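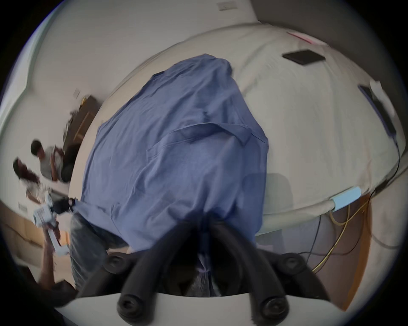

Another participant from the spring round told us that by the end of her first morning she had stopped thinking of a shirt as clothing and begun thinking of it as a problem with sleeves. We asked if we could use that in the advert and she said only if we mentioned the biscuits. There are biscuits.

## Call for participants: folding things on beds

Flilico is looking for people to fold, spread, smooth and tidy household fabric with a pair of hand-held grippers, so that a learning system can study how it is done. The system is called Dindov. It has 369 shirt episodes to its name so far and still regards a collar as a personal insult.

We need new people because the ones we have are getting too good. Dindov learns best from a range of hands -- quick ones, fussy ones, ones that give up on a sleeve and start again. If your folding has been criticised at home, please apply.

**Where:** the Kedham rooms, second floor, past the lift that works
**When:** sessions run through July, mornings or afternoons
**Pay:** £134 per completed day, travel on top
**Reference:** FL-119

### What you would be doing

You hold one gripper in each hand and do the task at a bed, using only the fingers of the grippers. You squeeze, they close. A session is 6 blocks with a break after each. Between episodes you (or your partner for the day) mess the fabric up again, and most people find they have a gift for this part.

Some episodes are folding. Others are plain flattening: a cloth goes down on the sheet and you get it reasonably square with whatever else is lying there left where it is. Dindov has to cope with beds as people leave them, so please resist the urge to tidy the rest. 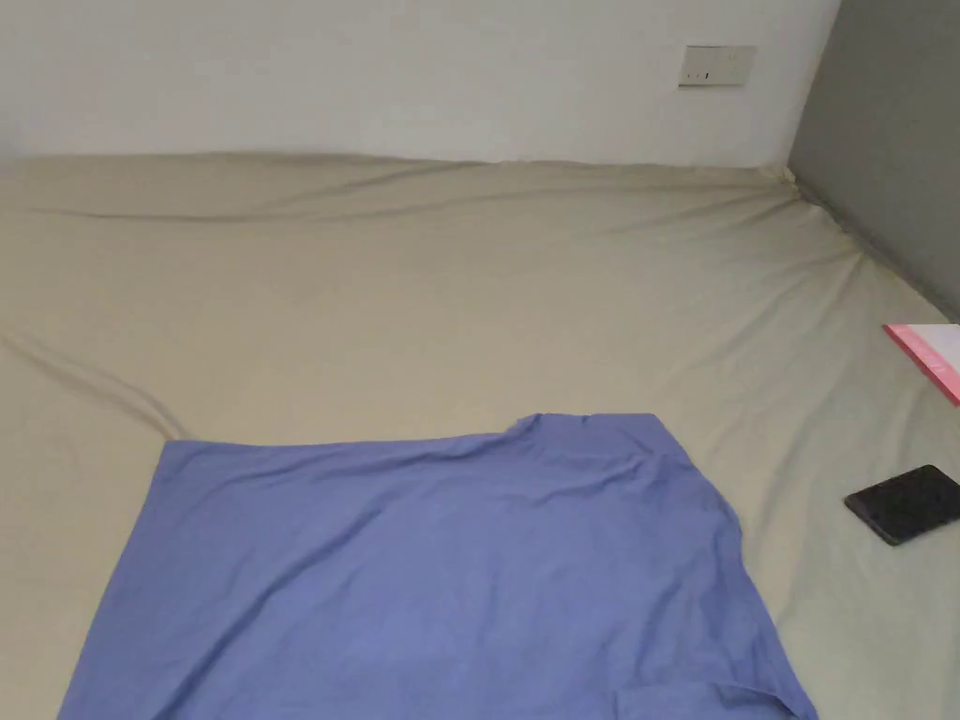 Does it matter if I make a mistake halfway through an episode?

Carry on and fix it the way you would at home. Recoveries are kept and labelled, and the Ingvarsson team, who do the training, ask for more of them every week. The only episodes we throw out are the ones where somebody puts the gripper down and uses their fingers. It happens to all of us.

### Who we are after

- Aged 18 or over, with two hands you are happy to use for most of a day
- Able to stand and lean over a bed for a block at a time
- Left-handers especially, as we are short of them
- Patience with fabric, or a convincing imitation of it

No technical background is wanted. If you have one, fine, but you'll still be folding shirts.

### Things to know first

The grippers are heavier at four o'clock than they are at ten. Wear something comfortable and leave rings and bracelets at home, as they catch. Rooms are shared, people chat, and your voice isn't kept. Your face may turn up in the background of someone else's episode, and the consent form covers this on page two -- do read page two.
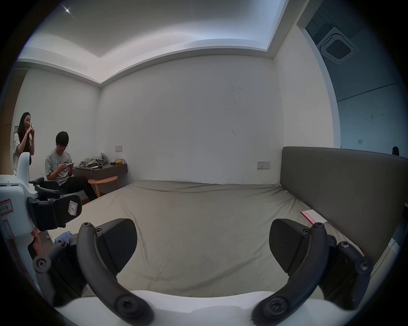

*Gripper open, bed waiting, Kedham rooms.*

### How to apply

Write to the Flilico participant desk quoting FL-119. Give us your handedness, the dates in July you can manage, and one sentence on how you fold a fitted sheet. There is no right answer to the last one. "I roll it into a ball" has been accepted before.

Posted 2022-06-13. We reply to everyone, slowly.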